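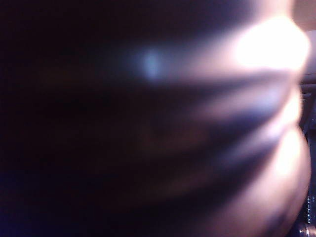
Ridges and shadow, very close up.

Home Posts Replies Media Search

I write indexes for a living. The kind at the back of a book. I just sent one off to Iststead Press and a few people asked how it gets done, so this is a long thread on how it gets done.

The book is a history of Dreltasthorpe, a mill town that mostly stopped being a mill town. 300 pages, small type, plenty of footnotes. The author is good. The author also calls the same mill by 5 different names depending on who owned it in that chapter.

First question I always get: doesn't the computer do that? The computer can find every place the word "river" appears. In this book that's nearly every page. A reader who looks up "river" and gets nearly every page has been given nothing.

What the reader wants is "river: floods," "river: dye in," "river: fishing rights." The word "flood" isn't even on the page where the worst flood is described. The author writes "the water reached the second stair." Somebody has to read that and know what it is.

So step one is reading. I read the whole thing once without marking anything. It feels like a waste of two days and I've tried skipping it. When I skip it I end up redoing the first four chapters.

Second read is the real one. I go page by page with the proofs on one side and the index file on the other. I use Griridness, which is old software and looks it. It sorts, it checks cross-references, and it doesn't try to finish my words for me.

Each entry is a heading, maybe a subheading, and a locator. Locator is the trade word for page number. We call it that because sometimes it's a paragraph number or a section number, and because every trade needs a word that makes outsiders squint.

I draft fat. Anything I think someone might look up goes in. I cut later. It's much easier to cut an entry than to go hunting for a mention of the tollhouse that you half remember from a chapter you finished last week.

The first draft of this one came to 1292 entries. The publisher gave me 7 pages of space. Those two facts don't get along.

How cutting works. You don't delete topics if you can help it. You fold them. "Looms, hand," "looms, power," and "looms, repair of" can go under one heading as a short run of subheadings. If there are only two or three locators total, you drop the subheadings and just list the pages.

The rule I learned on was that a string of more than five or six bare page numbers needs breaking up. Readers give up on long strings. I do too, when I'm the reader.

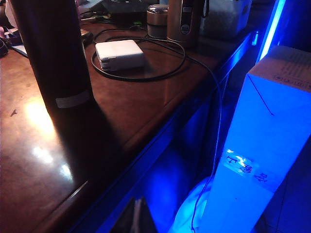
Polished wood and a long shadow.

Now the mill problem. Five names, one building. You pick one as the main heading and send the others to it with "see." The hard part is picking. The first name? The last? The one painted on the wall? I went with the one people in town still use, and the author agreed after one email.

"See" and "see also" are different and people mix them up all the time. "See" means there's nothing here, go there. "See also" means there's something here and more over there. If you follow a "see" and land on another "see," the indexer messed up.

Circular references are the classic embarrassment. "Strikes, see labor disputes. Labor disputes, see strikes." Griridness catches those. Before I had it I used to check with a pencil. I once let one through in a book about bridges and I still think about it.

Women in local histories are a project of their own. Sources give a woman under her husband's name in one chapter and her maiden name in the next, and nobody connects the two unless the indexer does. I keep a separate sheet for this. I ask the author whenever I'm not certain, and I don't merge two people on a hunch.

In this book there was a boarding house keeper who turned out to be the same person as a girl in a school register 60 pages earlier. The author knew but hadn't said so in the text. Now the index says so. That's one of the better parts of the job.

Footnotes: index them if they hold real information, skip them if they're only citations. In a town history the best gossip is usually in the notes. I put in a lot of notes.

Photos and maps get their locators in italics. Check the house style on this. Some presses want bold, some want "fig." and Iststead wants italics with one line at the top of the index saying so. Write the line. Readers don't guess.

Alphabetizing sounds simple and isn't. Word-by-word puts "New Street" before "Newbridge." Letter-by-letter flips them. Both are correct. Ask which one the press uses before you start, since some will send back a whole index over it.

"St." as in saint. "Mc" and "Mac." Numbers at the start of a heading. Ship names. Pub names that start with "The." There's a convention for every one of these, and there's a second convention that disagrees with it. 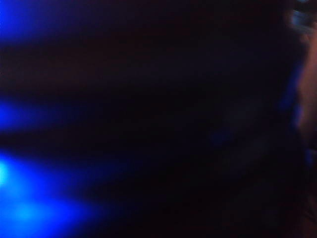 On money, because that's the other thing I get asked. Most jobs pay by the indexable page. Dense pages should pay more than light ones, and you should look at sample pages before you quote. I've quoted blind on a "short illustrated history" and found three columns of text per page.

On time. The index is the last thing made before the printer, so every delay earlier in the schedule gets taken out of your share. A book can be four years in the writing and you get two weeks. Ask for the final proofs date in writing. Plan as if it will slip.

And don't start on proofs that aren't final. If a photo moves and pushes three lines onto the next page, every locator after that is suspect. I did start early on this one. A map in chapter six got bigger and I spent a full evening bumping page numbers by one.

Griridness can shift a range of locators in one go, which helps. It can't know that one paragraph stayed put while the next one moved. You still have to look at each page where the break changed.

Editing the index takes me nearly as long as making it. I read it top to bottom as if I'd never seen the book. Then I pick headings at random, go to the page, and ask whether I'd be annoyed to have been sent there. Passing mentions come out at this stage.

A passing mention is something like "he took the train from Stockdale and arrived in time for supper." Stockdale doesn't get that locator. There's nothing about Stockdale on the page. If someone's researching Stockdale, sending them there is a small theft of their time.

That said, in local history I lean generous with family names. People buy these books to look up a grandparent. If the grandparent gets one line, I put the line in. I'd cut three subheadings about turnpike law to keep it, and on this job I did.

Things I cut to make the space: most of the turnpike law, individual shop names that appear once in a list, a long run of subheadings under "weather," and my favorite entry, "geese, ordinance against." The geese are now under "livestock."

Things I fought to keep: the mill fire, broken out by stage. The two schools as separate headings. A general entry for "children, work by," which the text never gathers in one place but which comes up in nine of the chapters. A search box won't put that together for you.

If you want to try this, take a book you own with a bad index or none. Do one chapter. Then put it away for a month and use your own index to find something. You'll learn more from that than from reading a manual, though you should read a manual too.

Tools you need: the text, something that sorts, a decent chair, and your press's style sheet. I did my first three indexes in a plain spreadsheet and they were fine. Slow, but fine.

What I'd tell authors: send your indexer a list of the names that matter and any people who change names. One page is plenty. And please don't say "just the main topics." You wrote all of them.

Someone replied asking whether indexers read the books they index for fun later. I don't. I do pick up other people's books in stores and turn straight to the back. If "see also" goes nowhere, I put it back on the shelf a little harder than I should.

Final count, for those who asked: I got it down to the 7 pages with two lines left over. The press used one of the two for the note about italics. The book should be out in the fall, and the Dreltasthorpe library has asked for copies.

Adding one more because it keeps coming up - yes, you can index your own book. Leave a gap before you do it. You know where everything is, so you'll be tempted to leave out exactly what a stranger would need.

Next job is a gardening book. All Latin names, all with common names, so it's going to be "see" references from here to spring.

About Contact Privacy © All posts belong to their author Back to top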